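Hard water marks on a steel sink

mbeyene
We moved to Lonberg in September and the water is very hard. Each morning I find grey spots in the sink. Vinegar, or something stronger?

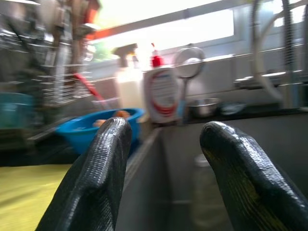
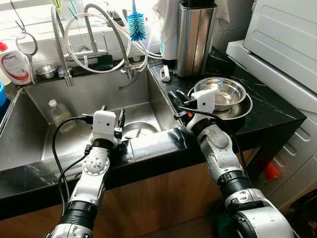
ibarra_i
Vinegar, 9 minutes, then rinse. It is cheap.

drahomira.v
I do not agree. Vinegar near marble is a risk, it eats the colour and the polish. Use dish soap and dry with a cloth.

ibarra_i
In the basin only, of course.

mbeyene
Thank you both. I will try the soap for 3 weeks.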